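New this month: "The Ferry Ledger" by Natalia Barrera

May 23, 2022

Natalia Barrera's second novel goes on sale this week from Bevan Press, and members who asked for it at the spring meeting can pick up their copies at the desk. It is a mystery, 336 pages in paperback, set in a river town called Navby in the last years before the bridge went up. Readers of her first book will recognize the town but none of the people.

The story starts with a bookkeeper. Els Verstraete has been keeping accounts for the ferry company for most of her working life, and on the first page she finds an entry she did not write. A passenger has been logged as crossing east to west on a night when the ferry was tied up for repairs. The handwriting is a good copy of hers. The fare is correct. The name beside it belongs to a man who was buried the week before.

Barrera takes her time after that. Els does not go to the police, because the police chief is married to her cousin and talks at dinner. She goes instead to Joar Sjöberg, the ferry's old engineer, who has been let go and is bitter about it. The two of them work through the ledgers backward, one season at a time, and find that the dead man is not the only passenger who could not have been on board.

I liked the first half very much. Barrera worked in a shipping office before she wrote fiction, and it shows in the way she handles paper. She knows how a carbon copy fades, who in an office gets the key to the supply room, and why a person would bother to steal a receipt book when there is cash in the same drawer. There is a long chapter in which Els does nothing except compare ink, and I read it standing up in my kitchen with supper going cold.

The second half is less steady. A new character, a lawyer named Guno, comes in at chapter fourteen with a lot to explain, and he explains it across a restaurant table for most of twenty pages. The information is needed – the plot would not hold without the land sales – but I would have liked Els to dig up some of it herself. She has been doing the digging up to then. Once Guno leaves the book, it finds its footing again, and the last crossing is very well done.

The ending will divide people. Without giving it away, one of the two crimes is solved in full and the other is left for the reader to decide. Solveig Bråten, who read an early copy for us, thinks the answer is plain by the scene in the boathouse. Najwa Akl read the same copy right after her and came back with a different name. I went through the boathouse scene again and I am with Najwa, though only just.

A few practical notes for anyone who is on the fence. The violence is mostly off the page, apart from one passage near the end that is short and rough. There are a lot of names in the opening chapters, and the list of characters at the back helps.

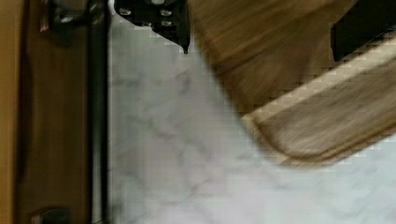
The print is on the small side, and the large-print edition will not be out until after the summer. Bevan says there will be an audiobook in June, but the reader has not been announced.

Barrera is 69, and she has said in the past that she did not try to publish anything until she retired. Her first novel, "Zarkeo," came out with a very small print run and was hard to find for a while. We have two copies on the lending shelf now, both in fair shape. It is a shorter book and a stranger one, told by a night watchman who may not be telling the truth. You do not need to have read it to follow the new one. If you plan to read both, I would start with "Zarkeo" anyway, mainly for the description of Navby in winter, which the new book takes as known.

"The Ferry Ledger" will be our discussion title for June. Solveig will lead, and she asks that everyone finish the book beforehand, since there is no way to talk about it without talking about the last chapter. Please bring your own copy if you have one. Members who borrow from the shelf should write their name on the card inside the cover and return the book at the meeting.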